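Home News Interviews Hardware Simulation About Contact

Two grippers, one cabinet door

The engineer who runs gripper trials at Trillwood has opened the same kitchen cabinet more times than she cares to remember, and she still lights up when you ask her about it. "Doors are wonderful," she says. "You have to reach, you have to hold on, and then you have to let the thing lead you a little. A gripper that's great at picking up a mug can be hopeless at all of that."

For most of the spring her group has been comparing two parallel-jaw designs on the same arm. The Flandel has slim fingers and closes quickly. The Auer is wider and slower, with a softer squeeze, and she admits she expected to dislike it. Everything happens in simulation first, where a bad grasp costs a few seconds and the fingers never need replacing.

"I was the hardware person," she says, laughing. "I used to roll my eyes at the sim people. Then I watched a whole week of door trials go by in one afternoon, and I went and asked for a second screen."

The setup is easy to describe. The arm starts a short distance from the cabinet, the controller gets a view from a camera on the wrist, and it has to take hold of the handle and swing the door open. Each gripper went through 116 starts, with the arm nudged to a slightly different position every time. The handles change too, and the curved ones are her favorites - a bent bar gives the fingers less straight length to close on, and a small error in approach shows up right away.

She is just as keen on the wrist view, which took her some getting used to. From up close you lose the cabinet as a whole. "It's wood, wood, a bit of shiny handle, and your fingertips down at the bottom," she says. "People see that and ask how the controller can do anything with it. I love that question, because it's the one we're working on!" 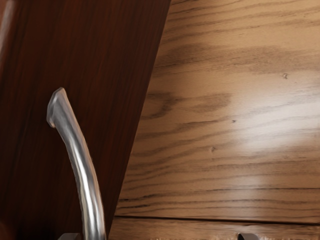
What the camera has to sort out

Much of the difficulty, she says, comes from light. A polished handle picks up bright streaks, and a glossy panel can wash out so badly that the grain fades away. Early on, the group's controller had a habit of steering toward whatever was brightest. The fix was to train on many more finishes, dark doors beside light panels included, and to let it see handles that run out of view.

"If half the handle is missing from your picture, you still know it's a handle," she says. "You and I don't even think about it. Getting a controller to be that relaxed about it took us 2 months, and I'd happily do those months again."

They also tried moving the camera. Mounted farther back, it kept more of the door in sight but lost detail on the fingertips, and the Flandel suffered most from that. Its fingers are narrow, and a small sideways miss left it pushing on the bar. Moved close again, it became the quicker of the pair by a good margin.

And the Auer? "It's forgiving," she says. "It'll take a crooked approach and still hang on while the door swings. I had it written off after the first morning, and I was wrong." Her one complaint is bulk. On handles mounted close to the door, the wider fingers bump the panel before they can get around behind the bar.

Going to the real door

The next step is a physical cabinet at the Clamley workshop, with both grippers and a box of handles that screw on and off. She expects surprises, mainly from hinges, which in her simulation are all a bit too well behaved. Real ones stick, sag and squeak, and she has been collecting bad ones from a salvage yard.

She won't pick a winner yet. For a mixed kitchen she leans toward the Auer, and for speed on a known handle she would take the Flandel. "Ask me again when I've had them both on a door that sticks," she says. She already has the hinge picked out.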